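Prognosen mit Vorsicht
Fast 32 Prozent daneben lag das Umfrageinstitut Golob im Februar bei der Beteiligung am Bürgerentscheid in Furnholm. Verkauft wird das jetzt als »Ausreißer«. Beril Gezer hat die Rohdaten angefordert und bisher nur eine Pressemappe bekommen. 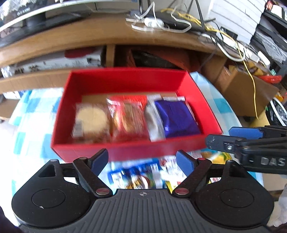
Plotier zieht nach
Auch die Wettbörse Plotier will nun Kommunalwahlen abbilden. 15 Händler pro Frage sollen reichen – woher diese Zahl stammt, steht nirgends. Sun-ja Tak rechnet für die nächste Ausgabe zwei alte Märkte nach.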